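Water marks on dark stone worktop, will they come out?

We moved into a flat in Plillmont in August and the kitchen has a dark grey stone worktop with pale veins running through it. The previous tenants left dull rings next to the sink. I've tried washing up liquid and a plastic scraper and neither has shifted them. The letting agent, Berhe, wants 279 pounds to send someone out. Is there anything I can try first?
Yu-ting Ho

Answer 1
Find out what the stone is before you put anything on it. Leave a drop of lemon juice on a hidden bit for a minute, somewhere behind the kettle, then wipe it off. If it leaves a dull spot you have marble or limestone, and vinegar or limescale remover will make things worse.
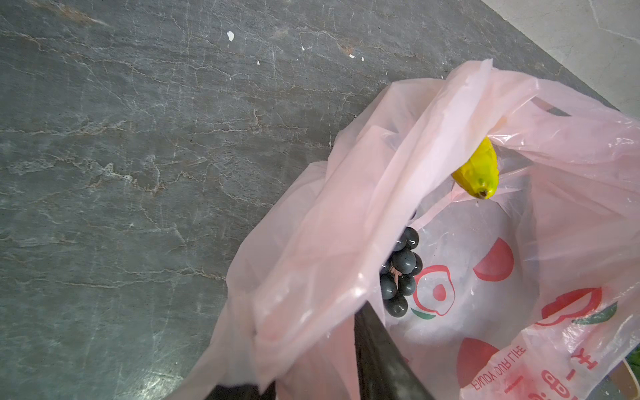 If the lemon does nothing it is more likely granite, and the rings are probably limescale sitting on top. I got mine off with a paste of bicarb and water, left for 8 hours under cling film and rinsed in the morning. It took two goes. Don't use a green scourer on a polished finish.

Once it's clean, put a sealer on. I used the Flondell one. Ours has needed doing again every year by the sink and not at all elsewhere.
Yabsira Wubshet

Answer 2
just use vinegar, worked on mine

Answer 3
Please ignore the vinegar advice until you know what stone it is. If the rings are etched, no cleaner will remove them and it needs repolishing. I paid 109 for that in Vorville, so 279 sounds steep. Check your inventory as well. If the marks were there when you moved in, the landlord should be paying.

Related questions
Can you put hot pans on granite?
Removing old silicone from behind a sink
Oil stain on limestone floor
Best way to clean grout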